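How I set a kid's place at the table (and get it to stay put)

My nephew will eat almost anything as long as there's a cartoon character somewhere near it, so when he stays with us I put a little extra into his spot at the table. It takes me 3 minutes, tops, and he comes running!

Start with the mat. Wipe the table first, even if it looks clean, and dry it with a towel so nothing sticks underneath. I like the fabric kind because I can roll it up and toss it in a drawer. Ours lives with the dish towels, and after a night in there it comes out wavy, so I smooth it from the middle out with both hands. If it still won't lie flat, iron the back on low with a thin cloth in between (ask me how I learned about the thin cloth).

Next comes the plate. Pick one plain color! I used to put a busy plate on a busy mat and you couldn't find the peas. Plastic with a raised rim is my favorite for little ones, because they can push food up against the edge with a fork.
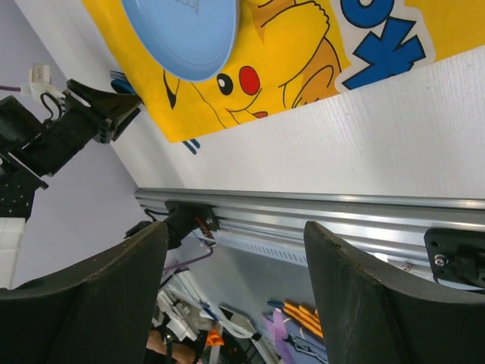
Light blue plate on the Pikachu mat, with the face still showing.

I slide the plate toward the top so the character can peek out. My sister-in-law Wanda says it should go dead center, but then you've covered up the whole reason for the mat. The fork goes on the left, or the right if your kid's a lefty. Keep it clear of the plate, or it ends up underneath and gets flipped onto the floor at the first bump.

Cup goes in last, up and away from the elbow. Fill it halfway.

For cleanup, shake the crumbs into the sink and dab any sauce with cold water and a drop of dish soap. Let it sit while you do the dishes, then rinse and hang the mat over the faucet overnight.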